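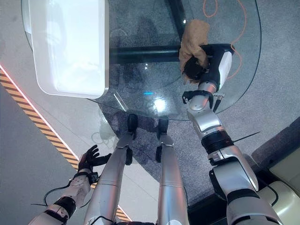
4. Filing your first incident report

Welcome to the fun part! Tridelow lets the duty desk at a police station log an incident once and share it with every patrol that needs it, and after a shift or two you'll fly through it.

1. Sign in with your badge number and pick your station (Pridstead users will see it already filled in).
2. Press New Incident. The form opens with a fresh case number, such as 632.
3. Choose the type: theft, assault, threat to an officer, or other.
4. Type what the caller said, in their own words if you can — the box grows as you write!
5. Add witnesses under People. You can enter up to 50.
6. Press Send to Patrol.

Note: Code 201 means the report was saved. Code 21 means a required field is blank, and the form jumps right to it.

Caution: Never put an informant's name in the summary. Every patrol can read it. Use the Sealed tab.

Stuck on a sealed entry? Eimear Kavanagh on the records desk can unlock it for you.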